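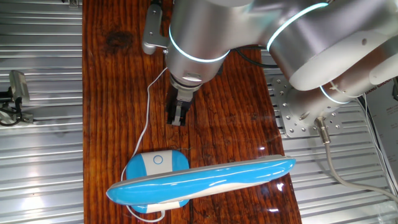
Parnham update teaches its robot arms to give up sooner

EYNON — Drutby, the small software firm above the old bus depot, on Monday released version 2 of Parnham, its planning package for robot arms. The headline feature is that the arm will now stop and ask for help.

Earlier versions did not. Given a tangled cord or a shiny object that confused its depth readings, Parnham would work out a path, reject it, work out another and carry on like this for as long as anyone cared to leave the power on. The company's own record, set over a long weekend last September, stands at 18 hours spent considering a single phone charger.

"It never hit anything, and we were proud of that," said Ebony Bolger, who leads the planning team. "Then a customer pointed out that a coat rack never hits anything either."

The new release puts a limit on the arm's deliberations. After 300 rejected paths the planner freezes the arm where it is, saves everything it was thinking and sends a message to a human. The message used to read "Planning exception: no feasible solution in configuration space." It now reads "I'm stuck," a change that took two meetings.

Much of the work went into cables, which remain the great humbler of the trade. A box stays the shape it was when the software last looked at it. A cord attached to a small appliance has other ideas, and it tends to have them halfway through a lift. Parnham used to treat a cord as a sort of very thin wall. It now models it as a chain of short links, guesses how the chain will follow the object it is attached to, and checks the guess against the camera several times during the move.

Glossy plastic gets attention too. Reflections used to register as holes, and the gripper would now and then aim with great confidence for a spot on the far side of a highlight. Nimal Miah, who wrote the new perception filter, said it compares views from several arm positions and throws out any surface that moves when the arm does.

"Tables should not move," he said. "It's a strong assumption, but we're comfortable with it."

Not everyone is won over. Xiuying Xie, who runs the packing line at Utitmont and has had a trial copy since spring, said the cord handling was a real improvement and the help messages were a mixed blessing.

"Before, I didn't know it was stuck, so I got on with my day," she said. "Now it writes to me. It writes to me at lunch."

Bolger said the limit can be raised or lowered in the settings file, and that a mute option is planned. Existing customers get the update free of charge, although cell maps made in version 1 have to be converted with a separate command-line tool. Drutby describes the tool as straightforward. Its instructions run to 18 pages.

Still missing is any support for two arms sharing a table. Bolger said it works in simulation, where both arms are extremely polite and wait for each other to go first. The team is looking for a way to get one of them to move.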